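Tristeo Street Residents' Association
Minutes of the general meeting, August 18, 2026
Held in the ground floor meeting room, Tristeo Street

The meeting opened once a quorum was confirmed by the chair. The minutes of the previous meeting were approved with one correction: under Parking, "north gate" should read "north steps."

1. Matters arising

The handrail on the north steps has been refitted and the invoice paid. The replacement bulbs for the rear walkway came in the wrong fitting and have been sent back. The secretary will chase the supplier and report in September.

The letter to the city about the blocked storm drain at the bottom of the street has been answered. The city has logged the request and gave no date. Several residents said the drain backed up again in the last heavy rain and that water reached the curb outside the bike store. It was agreed that anyone who sees it happen should take a photo from the sidewalk and send it to the secretary, so that the next letter can include them.

2. Laundry room

Both of the older dryers are now out of service. Hotico, who service the machines, looked at them last month and advised that one can be repaired and the other is past it. Two options were put to the meeting: repair one and go without the second, or repair one and lease a replacement for the other on a yearly contract.

Residents on the upper floors spoke in favor of leasing. The wait in the evenings is already long, and people have been leaving wet loads on top of the machines. Others were concerned about signing a yearly contract before the reserve study is finished. A suggestion to ask for a shorter lease was well received.

Agreed: go ahead with the repair. Ask Hotico for a price on a lease of six months and bring it to the September meeting.

The lint trap notice has been taken down again. A new one will be put up inside a plastic sleeve.

3. Roof and gutters

Lumbantobing Roofing completed the inspection of the flat section over the east stairwell. The membrane is sound apart from a split near the vent, which has been patched. They recommend clearing the gutters twice a year instead of once. The meeting agreed to one additional visit this fall and will look at the cost before making it a standing arrangement.

A resident on the top floor reported a stain on the bedroom ceiling that has grown since spring. The inspection did not cover that side of the building. Lumbantobing will be asked to look at it when they come for the gutters, or earlier if the stain spreads.

4. Quiet hours

Complaints were received about furniture being moved late at night and about a door on the second floor that slams. The door closer will be adjusted. On the furniture, the meeting agreed that quiet hours stay as they are, starting at 10 in the evening, and that a reminder will go out with the next newsletter. A proposal to start quiet hours earlier during the school year was discussed and voted down.

5. Courtyard beds

The tomatoes did well and the beans did not. The corner bed gets almost no sun now that the neighboring fence has gone up, and it was suggested that it be given over to ferns or something else that does not mind the shade. No objection. The hose connector leaks at the tap end and needs a new washer.

Residents were reminded that the compost bin is for garden waste and raw kitchen scraps. Cooked food has been found in it again.

6. Shared kitchen

The kitchen off the meeting room is being used more since the weekday coffee mornings began. The old mixed crockery has been thinned out, with chipped items thrown away and the rest offered to residents. Anything still in the box by the door after this meeting will be donated.

The meeting discussed whether to buy a matching set from Kultell or to keep adding odd pieces in plain colors as people donate them. Most present preferred odd pieces, on the grounds that a matching set does not stay matching for long. A small sum was approved for bowls and teaspoons, which are the items most often missing. 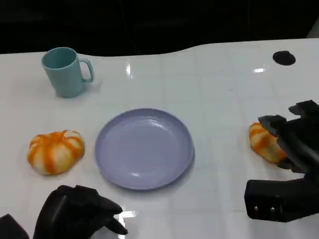
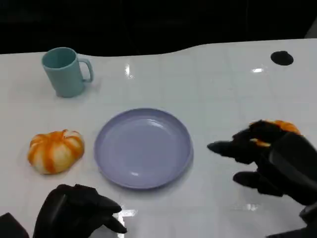
Teal mug in both; the light purple plate is in both.

Anyone using the kitchen should wash up before leaving and put things back on the open shelf. The lower cupboard sticks in damp weather and should be left for cleaning supplies. The dishwasher will not be replaced this year.

It was asked whether the room could be booked for private parties. The current rule allows bookings by residents only, with the room cleared and swept the same night. The rule was left unchanged. The booking sheet has moved from the noticeboard to the inside of the kitchen door.

7. Any other business

Packages are still being left in the entry where anyone can reach them. Residents are asked to add a delivery note with their unit number. A locked parcel box was suggested and will be priced for the next meeting.

The bike store has several bikes with flat tires and no tags. Tags are available from the secretary. Untagged bikes will be moved to the back wall at the end of September, and a notice will be posted before then.

A resident asked that agendas be sent out earlier. The secretary will aim for a week ahead and asked that items be sent in by email, with a short note on what decision is wanted.

There being no further business, the meeting was closed. The next meeting will be held in September in the same room, with the date to be posted in the entry.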